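How to Budget for Your First Home Robot Project Without Buying the Robot First

I get asked a lot how much money you need before you can start messing around with home robots, and my answer makes people a little mad. Start with the simulator. Buy the arm later, maybe a lot later. I did it the other way around the first time and had a very nice arm sitting in its carton from January until the weather turned warm, and I still wince when I walk past that shelf.

So, step one is to write down what you want the thing to do. One sentence, on paper. Mine was "pick up toys in a kid's bedroom and put them where they go." Natsumi Sugawara, who shares a workshop with me in Stanivstead, wrote "fold towels" and ended up with a completely different shopping list (two arms, for a start, and a much bigger table).

Step two, make a sheet with three columns: need now, need for the real room, and would be fun. Be mean about the first column. Mine had a graphics card, a second screen and one paid scene pack. The card was the big one at $700, used. The scene pack was $79 from Vendska, and I went with them mostly for the kids' rooms, which had furniture with proper posts and rails and gaps instead of plain blocks.

Step three is to spend a few weeks working in that room before you price any hardware at all. Put your object in, move it around, write down what the gripper would have to get past. You'll change your mind about reach at least once, I promise!

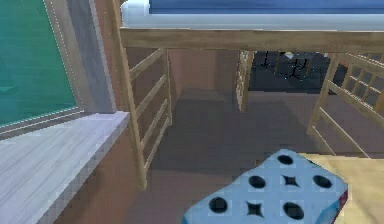

Mihret Adugna wrote in to say that she'd skip the paid scenes altogether and put the money toward a better gripper, as free rooms are fine for learning and you can build your own furniture in a weekend. Fair enough, and if you like modeling furniture, go for it! I timed myself on one bunk ladder and gave up before dinner. For me the $79 was cheap.

Step four, turn what you learned into numbers. I keep a list with the longest reach I needed, the widest thing I had to grab, and the heaviest. A big cube in front of a loft bed is a great test for this. Can the fingers open far enough? Can the elbow bend without hitting a rail? If the answer is no, cross that arm off, even if it's on sale. I crossed off the Feyisa that way, and I'd been drooling over it for months.

Step five, price the stuff around the arm. This is where my first budget fell apart. Mount, clamps, power supply, spare fingertips, a camera and something to hold the camera came to $314, and I had written down zero for all of it. Shipping from the dealer in Wirkthorpe was extra, so ask before you order.

Step six, hold some money back. I keep $300 that I don't touch until the arm has been running for a month. Last time it went to a replacement cable and a second set of fingertips, plus a rug I'd rather not discuss.

If you can only afford the first column right now, buy that and get going. The files carry over when the hardware shows up, and you'll be a much pickier shopper by then. My blank budget sheet is linked in the sidebar, and I'll add a tab for mobile bases once I've finished pricing mine.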